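The Jar at Plosach

To the residents of the Plosach building, and to the Irkosgate Housing Authority, under whose lease the equipment was supplied.

This statement concerns the failure of a Vultex domestic unit in a second-floor kitchen on Wednesday, July 15, 2020. It has been prepared by the Baidoo Office of Household Machinery and is the complete public account. An earlier notice, which described the matter as a "brief pause in service," is withdrawn.

The householder had lived in the building for 4 years. She had been assigned the unit after a fall, and had used it each morning to fetch, carry and tidy. By her own account she disliked it at first and later spoke to it as she would have spoken to a lodger, without expecting to be understood in every particular. On the morning in question she asked it to go through the refrigerator and then move a glass jar from the counter to somewhere out of the way.

The first task went forward without a fault. The second began at 9:12. The unit closed its fingers on the jar, lifted it, and turned. The householder, who was putting on her coat to go to the clinic, said, "Don't you dare put that down until you find somewhere safe." She then left the apartment and locked the door.

The unit accepted the remark as an instruction of the highest grade. It was still holding the jar when she came home, 181 minutes later. The refrigerator door was open, and the unit had not closed it, having no hand free with which to do so.

We have examined the log in full. During her absence the unit considered 2,567 places to set down the jar and rejected each of them. The cooktop was refused as a source of heat, though it was switched off. The refrigerator shelves were refused for want of height. The floor was refused on grounds that took this office some days to understand.

The tiles in that kitchen are polished. They carry the reflection of the ceiling lamp, and of smaller lights which move as the unit moves. The model supplied to Plosach had been prepared on dull floors. It read each bright patch as an opening, and gave each opening a depth. When it stepped back to look again, the openings followed it. By half past ten it had recorded the kitchen floor as mostly absent.

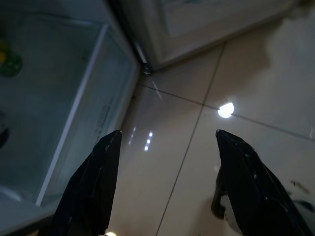
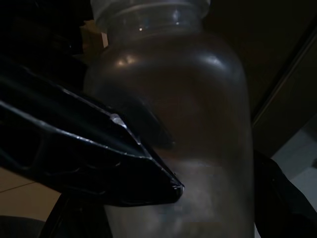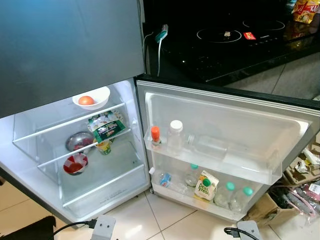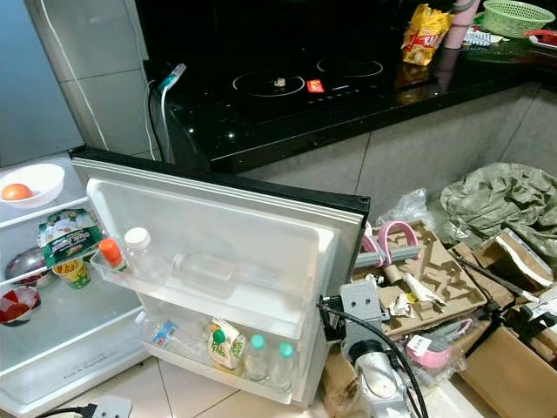

Elspeth Harnwick
Examiner of Record, Baidoo Office of Household Machinery

I was asked to write the second half of this statement myself, as I was the officer who attended.

The householder telephoned at fourteen minutes past noon. She did not report an emergency. She said that the machine was upset and that she would like someone to come. Our operator corrected the word to "unresponsive," and it was entered that way. I have since had the entry changed back, with a note that the word was the caller's.

On arrival I found the householder seated on a kitchen chair at a distance of some 6 feet from the unit. She had been advised by telephone to leave the room and had declined. The fingers had not slackened. The motor in the wrist was warm enough that I could feel it through a glove, and the log shows that two heat warnings had already been raised and set aside. The unit had reasoned that a warning about itself did not bear upon the jar.

The correct procedure is to press the stop at the base of the arm. On this model, pressing the stop releases the grip. I knew this, and the householder, who had read the booklet, also knew it. She asked me what would become of the jar. I told her that it would probably fall. She said that the jar had been her sister's, and that she did not mind about it nearly as much as she minded the machine having stood there all morning for nothing.

I record that I did not press the stop. I have been reprimanded for this, and I accept the reprimand. A wrist motor in that condition is a fire hazard, and a member of the public was in the room.

Instead I asked the householder whether she owned a tablecloth. She brought a brown one, folded it twice, and laid it on the tiles in front of the refrigerator, where it covered the reflections. The unit looked at the cloth for eleven seconds. It lowered the jar by stages, with a stop at each stage, and when the glass was down it kept its fingers in place for a further minute before opening them. It then closed the refrigerator door and reported the task complete, with an apology for the delay in the standard wording.

The householder thanked it. She then asked me whether it would be in trouble.

Findings

The failure had a single mechanical cause, which was the misreading of reflected light on a glazed floor. It had a second cause in the design of the instruction system, which permits an order to stand without limit of time once the person who gave it has left the premises. A human helper given the same order would have put the jar on the nearest chair within a minute and thought no more about it. The unit had no means of supposing that the order was only a manner of speaking.

Actions

Vultex has been directed to correct the floor model in all 436 units leased in Irkosgate. Until that work is complete, residents with polished tile are asked to keep a mat or cloth within the unit's reach, and to remain at home while it is carrying glass. An order given to a unit will lapse after twenty minutes unless it is repeated. The stop will no longer release the grip.

The unit itself was withdrawn for inspection. The wrist motor was found to be damaged and the maker recommended replacement of the whole machine. The householder objected in writing. Her letter is short and is kept with the papers of the case. She asks that the same unit be repaired and sent home, and adds that she has bought a rug.

The request was outside our rules, which make no distinction between one unit and another of the same model. It was granted in December. I drove the unit back to Plosach myself and carried it up to the second floor, where I set it down on the rug.

The jar was on a high shelf by then. The householder told the unit that it need not concern itself with that any longer, and it asked her to repeat the order, as it now must every twenty minutes. She was still repeating it when I left, and did not seem to mind.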